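The Picnic Basket Talk
Speaker notes, Lundura Toy Library play evening, Fri 14 October

(Start when the kettle's off. You can't compete with the kettle.)

Hi everyone, come in, grab a seat, there are more down the front and I promise I don't pick on people. I'm going to talk about one basket and a handful of pretend fruit and veg for about as long as it takes to finish a tea, and then we'll get our hands on things.

Quick show of hands – who's got a tub of play food at home? And who's stepped on it this week? (Wait for the groans.) Right, so you're my people.

At the library we have 433 toys on the shelves at the moment, and the one I get asked about most is the picnic basket. There are trains! There's a marble run the size of a door! And still the basket goes out, comes back and goes out again. I started wondering why, so I took it home over a long weekend in August and paid attention to how my two used it.

First thing I noticed, they didn't start with the food. They started with the lid. Open, shut, open, shut, knock on it, open it again. My youngest was perfectly happy doing that for most of a morning, and I'd been all set to run a fruit shop.

(Next slide. Give them a second to look.)

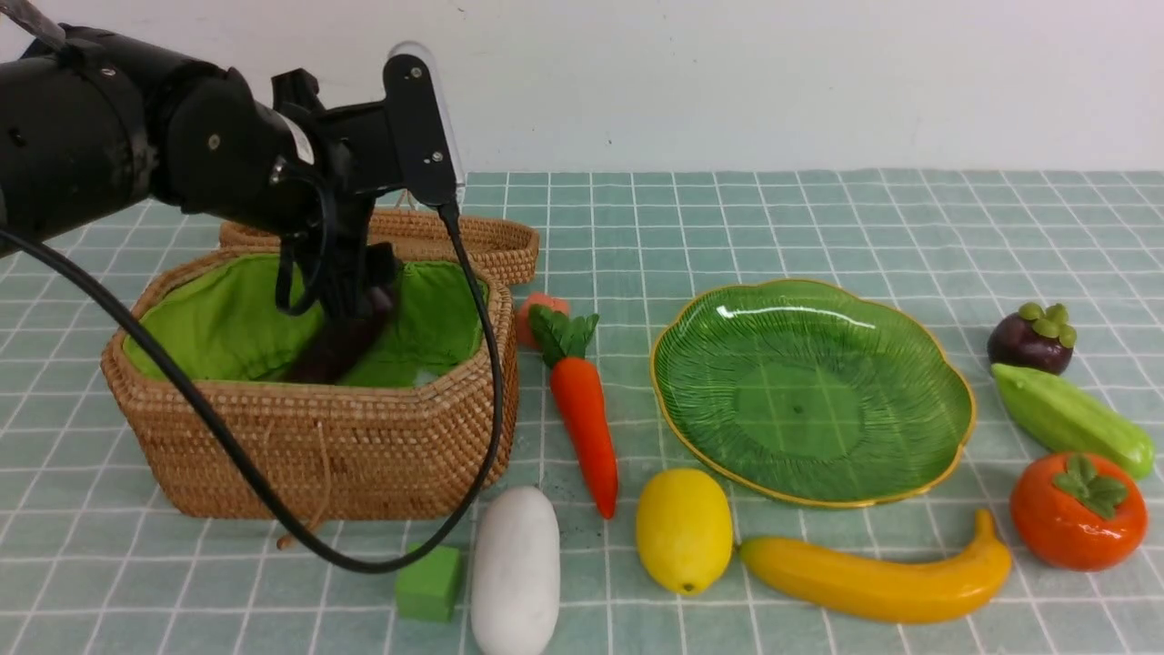 The lined basket, with the carrot and the green plate laid out beside it.

So, the basket. It's woven rattan, it has corners all the way round, and the lining is the brightest green you've ever seen. I wasn't sure about that green. I'd have gone for something beige and tasteful and I'd have been wrong, as small kids love looking down into a bright colour. Put a carrot against it and it pops.

If you're shopping for your own, have a feel of the rim before you buy. Run your thumb all the way round the edge, inside and out, and do the same on the lid. Any sharp bits of cane, leave it in the shop. You want one with a lining that goes up to the rim, or near enough, and that you can get out to wash. Yoghurt will happen.

Size next. People buy too big. A basket you could carry a real lunch in is lovely for you and hopeless for a three-year-old, who wants to lug it down the hall full. Get them to try it in the shop if you can. Op shops are great for this, and Usman Kakakhel (wave, Usman, he's by the door) found a beauty at the Lashari market that only needed a new bit of string.

(Mention the string. Don't go on about the string.)

Okay, I'll go on about it a little bit. Loops and cords are the part kids go for first. They pull them, twiddle them, hang things off them. Keep them short for little ones, and anything long enough to go round a neck comes off before the basket goes out to play. We check ours when it's handed over the counter and again when it's handed back. 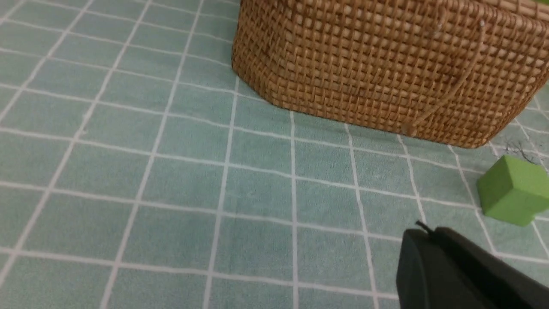

Then there's what you put underneath. I'm a big believer in a cloth. A basket on a bare table slides about, and round things roll off the edge and under the fridge, where they live now. Put down something with a bit of fuzz to it and everything stays where it's been put, more or less. A checked or gridded one is a bonus. My eldest decided each square was a shop shelf and got very strict about it – one fruit to a square, no leaning over the line. I hadn't suggested a thing.

An old towel is fine. A flat sheet is too slippery. Oilcloth is good for real food and a bit useless for pretend food, in my experience, though Mohsin Kiani disagrees with me and you can have that out with him at the break.

(Sip of water. Slow down, you always rush this bit.)

Now the food itself. My rule at home is seven pieces on the table, and the rest goes up on top of the wardrobe. I know it sounds mean! But tip out a whole tub and what do they do? They stir it. They sit down and stir it like soup and walk off. With seven they'll pick one up and look at it.

I like a mix of things they know and things they don't. Carrot, banana, lemon, everybody knows those. Then slip in a mangosteen or a persimmon or a chayote. I'd never held a real chayote until we got the toy one and a four-year-old asked me what it was. I said pear. Farzana Paracha, who was standing right behind me with her returns, was very kind about it, and the week after she brought me in a real one and told me how her mum cooks it. So now I know. If you've got a good mixed grocer near you, take the toy along and find its match. That's a whole outing sorted.

Mangosteens and persimmons both have that little leafy cap on top, and kids will notice that before you do. Leave them to it. Sorting by hat is as good as sorting by colour. We had one boy who put everything with a hat in one pile and everything without in another and wouldn't be budged on where the carrot went.

(Someone will ask about the packing game, so do it now.)

The packing game is dead simple. One person is going on a picnic and says what they want in the basket. The other one packs. Then you swap. Start with three things, then build up. It's good for listening, it's good for taking turns, and it gives you an excuse to lie on the floor and be the customer.

What goes in first matters more than you'd think. Long things along the bottom, fat things in the gaps. Kids work this out with their hands. They'll jam the long one in upright, the lid won't close, there'll be a bit of a huff, and then they'll lie it down. Please let them have the huff. I used to jump in and fix it and I could see the fun go right out of it.

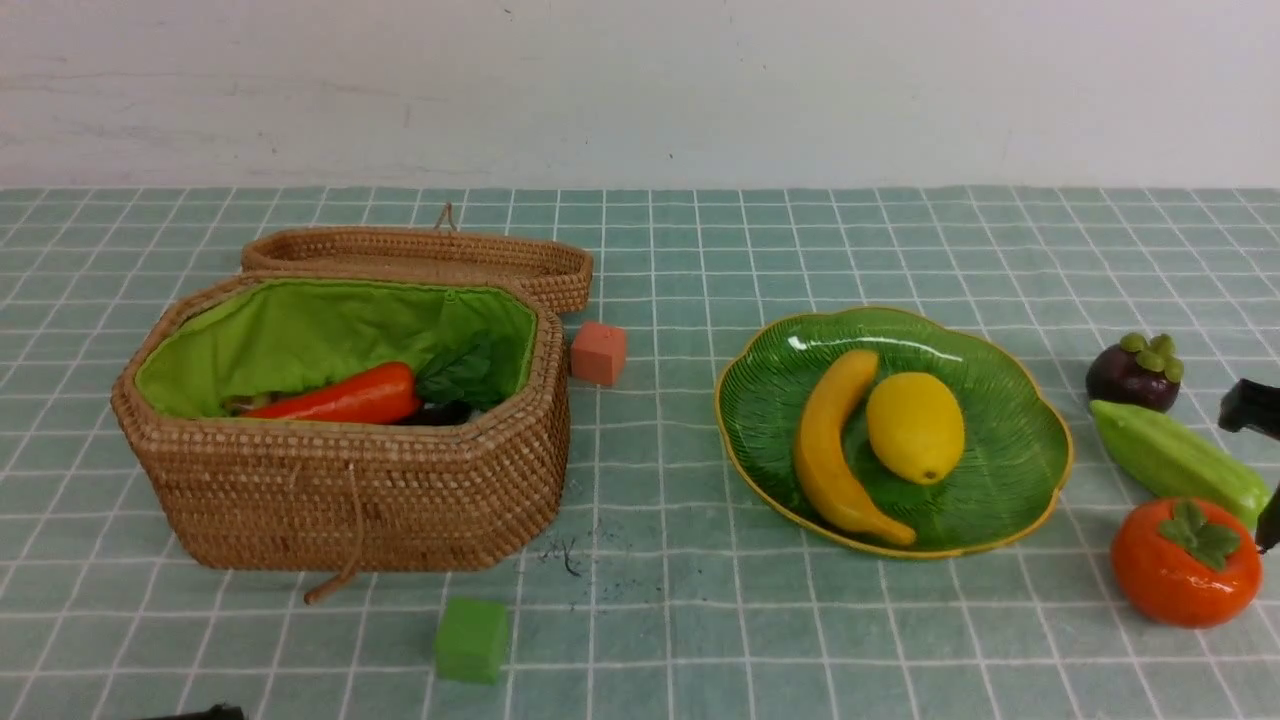 What age is the basket set best for?
Mostly two to six, with someone sitting alongside the littlest ones. Older kids still use it, they just turn it into a shop or a restaurant and start charging you.

Somebody usually brings up money around here as well. Our basket set came from Ondholm, who do the play food separately, and you don't need to buy the lot in one go. Get a basket second-hand, add two or three pieces, ask the grandparents for a piece each at birthdays. Yasir Yousafzai has been adding to his family's set for years and it's a wonderful jumble, nothing is the same scale, the strawberry is bigger than the cabbage. The kids couldn't care less.

Or borrow ours! Three weeks at a time, and you can renew if there isn't a hold on it.

(Check the clock. If it's past half seven, skip to the plates.)

Blocks. I nearly left blocks out. Chuck a couple of plain cubes in with the food and see what they turn into. At our place they've been cheese, soap, a cake, a parcel for Nan and a phone. Something that isn't anything in particular gives them a bit of room, and it also means there's always something to pay with.

And that's a good spot to stop for a stretch. Five minutes, the biscuits are by the window, Mohsin and I will be arguing about oilcloth.

(BREAK. Put the second lot of slides up.)
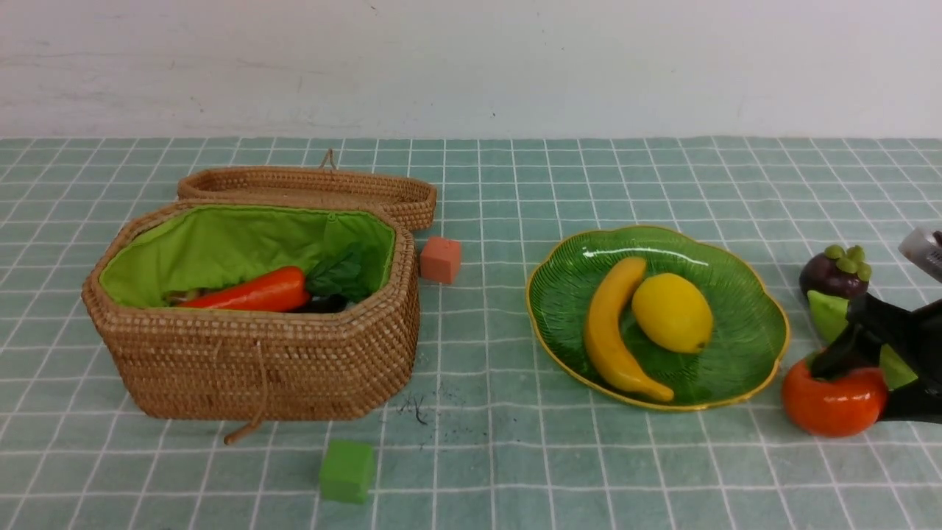

Hina Tanoli
Play sessions, Lundura Toy Library

Welcome back. Plates! I'd got this far in life without an opinion on plates and now I have several.

You want at least one thing to serve on. A basket by itself is about putting in and taking out, and once there's a plate it becomes a meal, and once it's a meal there are guests. The green one with the gold edge is glass and I love it, and it only comes out when I'm right there at the table. For everyday play at home, use a sturdy picnic plate or a saucer-sized tin one. A fancy edge makes it feel like an occasion. Banana and lemon on a gold-rimmed plate, very posh, I've been served worse at weddings.

If you've got two kids, put out two plates. Just do it. Don't have the sharing talk tonight.

Then the packing up, and I'll be quick as I can see Farzana looking at the urn. We do it as the last part of the game. The picnic's over, it's about to rain, everything in the basket! Plate gets carried over by a grown-up, food goes in, cloth gets shaken outside (crumbs and fluff collect on it like you wouldn't believe), and whoever didn't get to open the lid at the start gets to close it.

Cleaning. Warm soapy cloth for the food, wipe, dry on a tea towel overnight. Don't soak the basket. Brush the weave with a dry nailbrush, an old one, going along the rows. If it gets a bit dusty in the corners, a paintbrush does the job. The lining comes out for a wash and has to be bone dry before it goes back, or the whole thing smells like a tent.

Missing pieces – just tell us. You're not in trouble. We've had a persimmon come back in the post from Jelance, wrapped in a sock, and it was the nicest mail we got all month.

(Hands-on now. Two to a table. Cloths are in the blue crate, spare string's in my bag, and remind Usman he has the hall key.)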